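In Defense of Folding Next to the Washing Machine

My mother folded everything on the kitchen table, and for years I thought of it as a thing you did only if you had no better place. Then I moved into an apartment where the washer sits under the counter, a few steps from the stove, and I have come around completely (my sister still thinks I'm joking!). Laundry belongs in the kitchen, or as near to it as you can manage, and I'll say so to anybody who asks and to a fair number of people who don't.

My friend Onyekachi Ogbonna has a proper laundry room, with a door that shuts, and I was jealous of it for a whole winter. But the door is the trouble, I think. Once it closes, the clean clothes stay in there, and by February she's picking her work shirts out of a heap every morning.

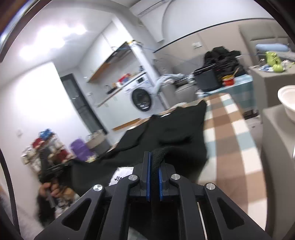 Dark clothes are the real test of a person, if you ask me. Anything black and a bit fuzzy picks up every crumb and hair in the house, so I like to spread it out flat, smooth down the collar, and give it a slow going-over before the sleeves go in. It takes me longer than it should – I've timed a full load at 20 minutes – and I don't mind a bit, with soup on the stove and the radio going.

Yes, the shelves get crowded, and there's usually a bag on the floor waiting for me to deal with it. I can live with that. A kitchen where somebody is folding sweaters is a nice place to come home to, and I wish builders would stop hiding the washer down the hall.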